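Homemade gingham and check cloths: washing before cutting?

plulel_sews
Thursday, June 11, 2020
Right, I've finally got the bug! I bought a big piece of checked cotton from the remnant bin and want to turn it into napkins. Do I really have to wash it first? I'm itching to get the scissors out.

Lorna Macaraeg
Yes, wash it! Hot as it'll ever be washed later, then iron while it's still a bit damp. I made 2 sets in April without bothering and they went all wonky, checks leaning like a drunk fence. Love them anyway.

jdewan
Going to disagree with Lorna here. For napkins I never prewash. New cotton is crisp and so much nicer to cut, and you've got the lines to follow (best thing about checks!!). Just add a bit extra to the hem.

Lorna Macaraeg
Extra hem won't help if it shrinks more one way than the other, Jahangir!

jdewan
Mine haven't. But I do wash cool.

skoltar_ade
Cool wash is cheating :) My gran boiled everything. I'm with Lorna, and if you pull one thread out along the edge you get a dead straight cutting line. Magic the first time you do it.

plulel_sews
Pulled thread, ooh. Trying that tonight. What thread for the hems? I've got a 125 m reel of cream and not much else.

skoltar_ade
Cream is lovely if there's any cream in the check. With plain blue and white I'd go white.

Lorna Macaraeg
Seconded. Blue plaid with a thin pale yellowy line is my favourite for exactly that, it looks so fresh on light wood. 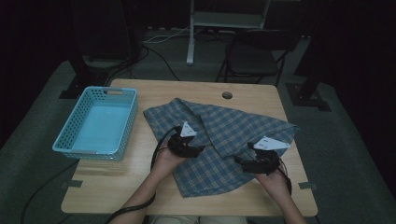
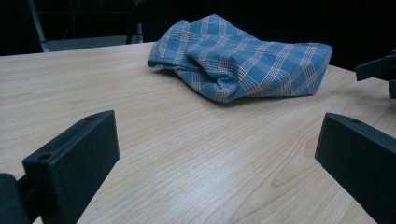

Blue plaid on the pale table

plulel_sews
Oh that's gorgeous, I want it in every colour. Washing mine now, sorry Jahangir!

jdewan
Traitor. Post them when they're hemmed!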